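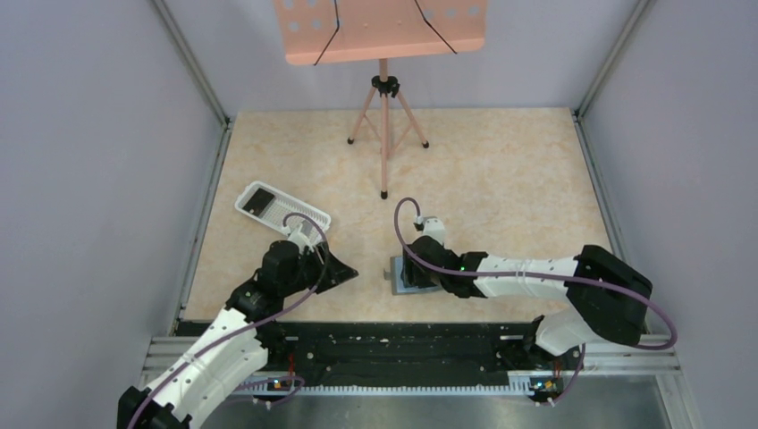

2. Estado del montaje en octubre

El taller compartido Norelano presenta a la Fundación Gedow el avance correspondiente al segundo periodo de la ayuda. La célula de dos brazos se encuentra montada dentro de su recinto, con ambos brazos fijados a un mismo raíl negro y el bastidor de aluminio instalado por debajo. Las piezas blancas de los eslabones siguen el diseño Pavlović, revisión 10, sin modificaciones.

Los cables morados se han dejado con bucle amplio sobre cada brazo. Queda pendiente decidir si se sujetan a los eslabones o se mantienen sueltos en la zona de la pinza - la segunda opción facilita el desmontaje, pero obliga a vigilar los giros del hombro.

3. Ensayos

Se han completado 204 ciclos de recogida, frente a los 200 comprometidos en el plan de trabajo. Los ensayos actuales emplean una cesta de plástico ranurada y objetos planos de pequeño tamaño apoyados en el suelo de la célula. El brazo derecho trabaja con las piezas próximas al centro; el izquierdo, con la cesta. Los objetos de poca altura siguen siendo los más exigentes para las pinzas.

4. Desviaciones y próximos pasos

El pedido de repuestos a Nevley llegó con retraso y desplazó la calibración conjunta al periodo siguiente. No se solicita ampliación presupuestaria. Antes del próximo informe se prevé:

Fijar el recorrido definitivo de los cables.
Repetir la calibración de ambos brazos.
Entregar la lista de materiales actualizada.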